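Henok Weldu keeps his kettle on the windowsill, where most people would put a plant, and it had boiled twice before we got around to the subject of jewellery. First we had to talk about the neighbour's lemon tree, then about his sister's wedding, and then about whether I took sugar. I took sugar. By the time he pulled out a shoebox of broken necklaces and settled it on his knees, I'd forgotten I was there to ask the questions.

Henok restrings beads. He does it for people up and down the street, for friends of those people, and lately for complete strangers who find him through the mending table at Tuketti, the secondhand shop near the station. He charges very little and sometimes takes payment in jam.

"I was never trained, I should say that first," he tells me, already threading a needle while he talks. "My grandmother wore a string of amber and it broke in the car. Beads everywhere, under the seats, in the door. I was eighteen and I'd been driving, so I said I'd fix it. I used fishing line. It was terrible! It stuck out like a wire coat hanger and she wore it anyway."

He redid that strand 3 times before he was happy with it. The last go was on silk, with a knot between each pair of beads, and he says that was the evening he understood why anybody bothers with knots. If the thread gives way you lose one bead, and the rest stay put. He still has the fishing line, wound around a bit of card in the bottom of the shoebox.

For years it was a hobby he squeezed in after work at Wedik, where he did the books for a flooring business and came home, he says, "with a head full of skirting boards". Then his hours were cut back, and a friend asked whether he'd mind looking at something that had belonged to her mum. Word got about. He writes every job down in an exercise book with a marbled cover, and the latest entry when I visited was number 431.

I asked what comes in most often. He thought about it for a good while, and topped up my tea while he was thinking.

"Prayer beads, lots of those, from all sorts of people. Pearls from people's nans. And single pendants on old cord, where the pendant is perfect and the cord is nearly hair. People will leave it in a drawer for ten years. They're frightened of it. I tell them, put it in an envelope and bring me the envelope, I don't mind."

His own favourite job is the cord. He buys it from a haberdashery called Ndung'u, an hour on the bus each way, and he won't order it online because he likes to pull it between his fingers first. Red is the one he runs out of. He once bought fifty-one metres in a single visit, the end of a roll, and the woman at the counter threw in a thimble he's never used.

What he can't stand is glue. "People glue the knot. I know why they do it, they're worried, but it goes stiff and it cuts the thread right where you want it soft. I spend half my life picking off glue." He showed me the pin he uses for it, and then the colour of the lamp he prefers to do it under, and then we had a biscuit.

He does very little of this at a table, as it happens. His back doesn't like the chair, so he'd sooner have everything laid out on a blanket where a dropped bead can't bounce.

Beads and pendants out on the blanket

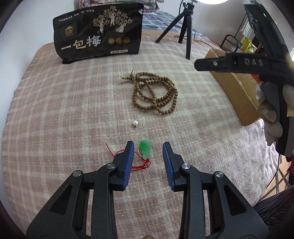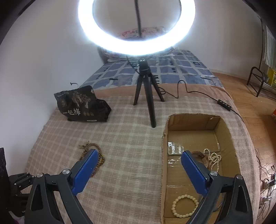

Henok's advice for anyone with a tangle of their own is to start by laying it down and leaving it alone for a bit. Don't pull, he says, and don't go looking for the end. A long strand of wooden beads like the brown one on the plaid will mostly loosen if you let it fall into wide curves, and the tassel should be combed out last, with your fingers. He's fussier about jade on a red cord. There he wants the loose strands spread away from the stone before you touch any knot, and good light, and nothing else on your mind. Pearls go to one side on their own, "because they scratch, and they sulk".

He's been asked to run an afternoon class at Enach, the community rooms behind the library, beginning in September. He said yes straight away and has been worrying ever since. He's practised his opening speech on the neighbour with the lemon tree, who told him it was too long – Henok agrees, but can't find a part he wants to take out.

I left with a jar of jam somebody had paid him with, plum, and my own grandmother's clasp in an envelope on his windowsill next to the kettle.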